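공매로 나온 소형 주택, 서류부터 본 기록

체납으로 압류된 뒤 공매에 부쳐진 물건을 12월부터 살펴보고 있다. 대상은 Corrigan 지구의 단층 주택이고, 대지 면적은 185제곱미터다. 같은 목록에 79건이 올라와 있었는데 건물이 남아 있는 것은 6건뿐이었다. 나머지는 나대지라서 처음부터 제외했다.

먼저 확인한 것은 등기와 대장의 면적 일치 여부다. 대지 면적은 일치했고 건물 면적은 대장 쪽이 작았다. 뒤편 증축분이 대장에 반영되지 않은 것으로 추정한다. 이 경우 낙찰 후 추인 절차를 밟거나 철거해야 하며, 어느 쪽이든 비용은 매수인이 부담한다. 견적은 Grerkasier에 의뢰해 두었고 아직 회신이 없다.

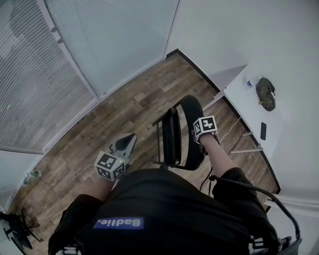 나무 바닥과 의자 등받이 부근

두 번째는 점유 관계다. 공매는 경매와 달리 인도명령 제도를 이용할 수 없다. 점유자가 퇴거를 거부하면 명도소송으로 가야 하고, 그 기간의 이자와 보유세를 입찰가에서 미리 빼야 한다. 전입세대 열람 결과 등재된 세대는 없었다. 다만 전입 없이 점유하는 경우도 있으므로 수요일 오전에 현장을 한 번 더 확인할 예정이다.

세 번째는 접도 조건이다. Flustarico 쪽 도로는 지적도상 폭이 5미터로 건축에는 문제가 없다. 도로 일부가 사유지라 통행과 배관 매설에 대한 사용 승낙서가 필요한지 구청에 문의했다. 담당 부서가 두 곳으로 나뉘어 있어 답변도 따로 받아야 한다.
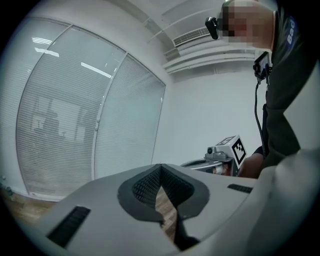

밝은 회색 그리퍼 본체와 홈이 파인 패드

자금은 Clalero의 낙찰 잔금 대출을 기준으로 계산했다. 대장과 현황이 다른 건물은 감정가가 깎일 수 있어 한도를 낮춰 잡았다. 입찰 상한은 증축분을 철거하는 경우로 산정했고, 추인이 가능하다는 회신이 오면 다시 계산한다. 체납 관리비는 해당 사항이 없고, 수도 요금 미납분은 조회 중이다.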